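5 Substratblock vorbereiten und Fruchtung einleiten

Dieser Abschnitt gilt für die Zuchtsets Brorkent mit Austernseitling und mit Kräuterseitling. Für Shiitake lesen Sie bitte Abschnitt 7.

5.1 Standort wählen

Stellen Sie den Block hell, aber ohne direkte Sonne auf. Die Temperatur soll zwischen 12 und 18 °C liegen. Heizkörper und Zugluft vermeiden. Im Schlafzimmer sollte der Block nicht stehen — reife Fruchtkörper geben große Mengen Sporen ab.

5.2 Block öffnen

1. Hände waschen und die Arbeitsfläche mit Alkohol abwischen.
2. Folie außen abreiben und trocknen lassen.
3. Mit einem sauberen Messer einen kreuzförmigen Schnitt in die Breitseite setzen. Nicht tiefer als 5 mm schneiden.
4. Lose Myzelreste an der Schnittstelle entfernen.
5. Block aufrecht in die Schale Pascual stellen. Der Filterstreifen zeigt nach oben.

Hinweis: Weißer Belag unter der Folie ist Myzel und kein Mangel. Gelbliche Flüssigkeit in kleinen Mengen ist ebenfalls unbedenklich.
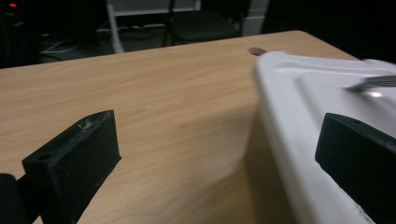
Abb. 5: Tischplatte aus hellem Holz mit glatter Oberfläche

5.3 Befeuchten

1. 500 ml Leitungswasser abkochen und abkühlen lassen.
2. Bis zu 100 ml davon in die Schale geben. Der Block darf nicht im Wasser stehen bleiben; Reste nach einer Stunde abgießen.
3. Haube aufsetzen und die Innenseite morgens und abends einsprühen.
4. Haube zweimal täglich kurz abnehmen und lüften.

Lange, dünne Stiele mit kleinen Hüten weisen auf zu wenig Frischluft hin. In diesem Fall häufiger lüften, die Wassermenge bleibt gleich.

ACHTUNG: Bei grünen oder schwarzen Flecken den Block nicht weiter verwenden. Verschlossen im Restmüll entsorgen und die Schale heiß auswaschen. Pilze von befallenen Blöcken nicht essen.

5.4 Ernten

Büschel ernten, solange die Hutränder noch leicht nach unten gebogen sind. Am Ansatz fassen und herausdrehen. Stielreste vollständig entfernen, danach 5.3 wiederholen.

Ersatzhaube Jilix: Bestellnummer 474. Filterstreifen: Bestellnummer 911.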